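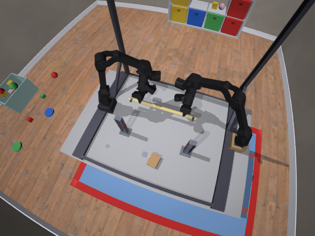 Moltum Opens Simulated Two-Arm Collection to Outside Labs

Codby, June. Moltum said today that it will share its Trikora collection, a set of 1410 recorded demonstrations made with two simulated robot arms, with university labs and small companies that train manipulation policies.

Every demonstration was recorded in simulation. An operator guides both arms at once, and the software stores joint positions, gripper commands and rendered views at each time step. The arms work over a shared table, on jobs that are hard to do with a single gripper, such as lifting a long rod by both ends and keeping it level.

The collection covers five tasks. Three need both arms to hold the same object. The other two have one arm pass an object to the other. Each task comes with a written goal, a starting layout and a check that marks the attempt as complete or failed. Failed attempts are kept and labeled, so labs can use them or filter them out.

Moltum chose to build a furnished room around the table, with shelving, bins and toys on the floor. Earlier recordings used a plain background, and policies trained on them did poorly when anything new came into view. Object positions on the table change between recordings. The furniture stays in place within a session.

Operators worked in sessions of four hours with breaks. A second operator replayed each recording before it was accepted. Almost 3 percent were rejected, mostly for dropped frames or a gripper passing through an object.

Labs can request access through the Moltum website. Approved groups will receive the recordings, the scene files and the scripts used to replay them. There is no fee for academic use. Companies will be asked to sign a license, with terms set according to the size of the team.

The Chmielewska lab, which tested the files before release, will host a help page for users who are new to the format. Moltum plans to add recordings with soft objects, including cloth and rope, after the first group of labs has sent in comments.

About Moltum

Moltum is based in Codby and makes simulation and recording software for robot training.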